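Visit report: Trurner demonstration hall, February
Prepared by Binta Yusuf for the tray return working group, Menzies

The visit took place between 9:30 a.m. and early afternoon. Callum Chisholm and I attended for Menzies. Our hosts were Magnus MacBrayne (applications) and Skye Urquhart (sales and service contracts). The purpose was to collect the figures still missing from the equipment plan for the tray return line, and to see whether a two-arm bench cell should be budgeted for in the coming year or held over.

Our present line handles 500 trays in a lunch period. The task under review is the clearing bench only: take the dishes off the tray, sort paper and wrappers from food, and load the rack for the washer. The conveyor and the washer stay as they are.

MacBrayne started with the arms, which are offered as a matched pair on a common rail. Trurner sells the pair, the grippers, and the controller as one order line. The bench, the guarding, and the floor work are left to the customer. Callum asked for the cable routing to be quoted both ways, external and sleeved. The external version is the standard one and is easier to replace, but our cleaning schedule includes a daily washdown, and the supplier could not give us a rating for the joints under that condition. A written answer was promised.

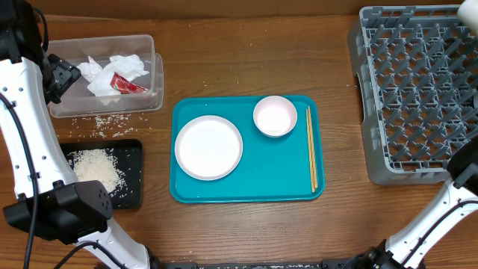

BENCH CELL: CLEARING AND RACKING

Items on the bench were a teal tray with a plate, a small pink bowl, and chopsticks; a clear container with crumpled tissue and a red wrapper; a black tray of uncooked rice; and a gray dish rack. Rice had spilled on the wood between the clear container and the black tray, and there were grains down by the rail between the arm bases. For planning purposes this matters more than the cycle time. Loose grain at the mounting rail means a cover or a catch pan, and neither is in the Trurner base price. I have added a line for it.

Three other points affect the budget.

Table surface. The bench we saw was wood. Ours would have to be stainless, and Urquhart confirmed that the rail can be bolted to a customer table if the top is stiff enough. Jeanie Chisholm in our workshop should check the existing tables before we price new ones.

Rack position. The rack sat at a slight angle to the table. We need to know how much misalignment the cell accepts, as our racks are pushed in by hand. If a fixed locator is required, it should be quoted with the cell.

Grippers. Chopsticks and soft paper are the difficult items in our mix. Trurner lists a spare finger set at 2,045 per pair of grippers, excluding tax and freight. MacBrayne suggested holding one set on site. I would put two in the first-year figure until we have wear data of our own.

Service and lead time

Urquhart quoted a lead time of 6 months from order, with commissioning on top. The service contract is offered in two levels. The lower level covers remote support for about 100 hours a year and no site visits. The upper level adds a yearly inspection. Operator training is charged separately under both.

Binden and Makis have been asked for comparable quotes. Makis has replied with a single-arm cell, which does not cover the racking step. Binden has not yet replied.

Open items
Joint rating under washdown: Trurner, in writing.
Catch pan or rail cover: drawing and price, Trurner.
Table stiffness: J. Chisholm.
Rack tolerance and locator: C. Chisholm to send rack dimensions.
Second quote: B. Yusuf to follow up with Binden.

Until the washdown rating arrives, the cell stays in the plan as a provisional item with no order date.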